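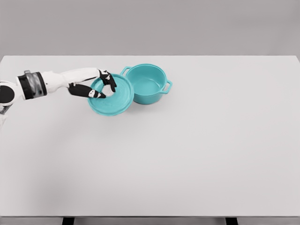
Figure 1. Tâche « couvercle » en simulation : saisie par le centre, marmite ouverte à droite.

Projet Wornau, lot 2 : préparation de l'achat du poste de manipulation
Rapport d'avancement, période close fin septembre

1. Avancement
La tâche « couvercle » sert de référence pour le choix de la main. La prise entre pouce et doigt opposé est celle retenue pour le chiffrage. La campagne de simulation prévue au plan compte 600 essais, dont 25 % restent à exécuter. Les essais restants portent sur la dépose du couvercle et sur les variations d'orientation des anses.

2. Équipement
Deux offres ont été reçues, Ollico et Zein. L'offre Zein inclut la main et son contrôleur, mais pas le câblage ni le support de fixation. L'offre Ollico est complète, avec un délai de livraison plus long. Aucune commande n'a été passée. La table et les protections seront reprises du site de Fastisholm, sans coût d'acquisition.

3. Budget
Dépenses engagées sur la période : 2 630 euros, en totalité pour du temps de calcul. La ligne « équipement » est intacte. Le fournisseur retenu demandera un acompte de 50 % à la commande, à imputer sur l'exercice en cours. Les doigts de rechange ne figurent dans aucune des deux offres ; un devis séparé a été demandé.

4. Points ouverts
Le coefficient de frottement du couvercle est une valeur supposée. Il devra être mesuré sur un échantillon avant la signature du bon de commande. La charge admissible en bout de bras, marmite remplie, n'est pas encore confirmée par Zein.

5. Décision attendue
Accord du financeur pour reporter le choix du fournisseur à la fin de la campagne de simulation. Le montant total du lot reste inchangé.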